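December, late afternoon. Marker tracking on the handheld pair, new pose filter in Nusorine 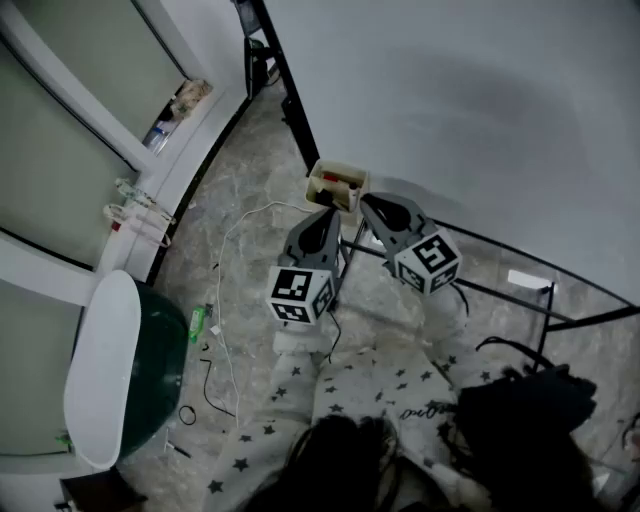

Right, the filter. Up to this morning we were taking the raw cube pose from every image and handing it straight to Grisia, which then smoothed the whole lot afterwards. Fine for slow moves. On anything quick the wrist orientation flipped whenever only one face of a cube was in view, and the smoother happily averaged the flip into the path. Horrible to replay on the arm!

New version keeps both candidate solutions from the flat-marker solve and carries them forward until a second face turns up and settles it. I thought it would be slow. It isn't, at all – the whole thing runs well inside the 2 ms I'd set aside for it, and the plots are lovely. The first time I saw the yaw trace come out as one clean line I ran it again just to look at it.

Replay of the old set: 200 clips, left and right solved separately. With the old code more than 100 had at least one flip somewhere. With the new one I'm down to a handful, and those all seem to be cases where a hand covers most of the cube and there's nothing to settle it with. Could borrow the gyro there, if we trust the clock offset (I don't yet).

Things to remember:

Marker size is now read from the Peltonen config file and is in metres. I lost most of an hour to an old copy in millimetres.

Tile floors with strong veining give the detector extra candidate squares. They get thrown out at the decode step, so no false poses, but it costs time. Raised the minimum perimeter a bit and that helped.

Left and right cube IDs must not overlap. The loader now stops with a proper message if they do.

Time alignment is still the weak bit. Grisia assumes both streams start together and they don't. I've put in a 200 ms search window and match on the opening and closing of the jaws, which works nicely as long as the clip has a clear squeeze near the start.

Next: port the filter to the Feron branch, then rerun the planner on the cleaned paths and see how many still hit the joint limits. My guess is far fewer, as a lot of those were flips in disguise. Branch is pushed, tests pass, do have a play with the plot script, it's great fun.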